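How I set up a wire display stand for earrings and keyrings

By Leire Casado

I sell keyrings and dangly earrings at craft fairs, and for ages I laid them flat on a cloth, where they looked like something I'd emptied out of a pocket. A tall wire stand sorted that out (mine came from a little shop called Maleo and I love it), but it does need a bit of thought before you start hanging things all over it.

1. Clear a space and stand it up

Give yourself more table than you think you need, as the arms stick out further than the base does. I like working on something pale and flat, so that if an earring back pings off I've got some hope of finding it. Put the base down bare, no cloth yet, and look at the pole from two sides to see whether it's upright.

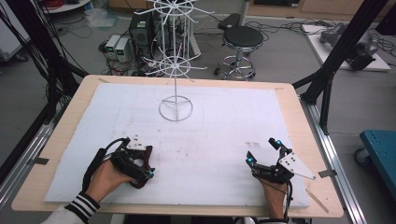 2. Check for wobble

Give the pole a gentle tap near the top. If it rocks, press round the ring at the bottom with your fingertips until you find the bit that's lifting. Thin wire bends back quite easily, but go slowly! I overdid it on my first one and had to start again from the other side.

3. Load it evenly

Start low. Heavy keyrings go on the lower arms, light earrings up top, and whenever you hang one, hang its partner straight across from it. I can get up to 17 pairs on mine before it looks crowded. Spread the colours about too, or all the blue ends up facing the wall.
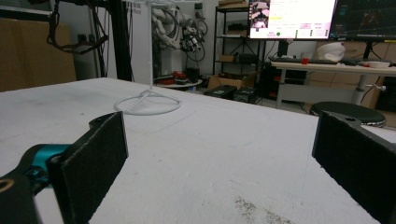 Can I use a stand like this outdoors?
It's fine on a still day, but a breeze will set everything swinging, so fix the base down with a few blobs of sticky tack and keep the heavy pieces low.

4. Packing it away

Take everything off first (I know, I know) and drop the earrings into small bags, four pairs to a bag. Wrap the pole in a tea towel and lay it on top of the box, never underneath.

Next fair is 13th January, so I'd better get bagging.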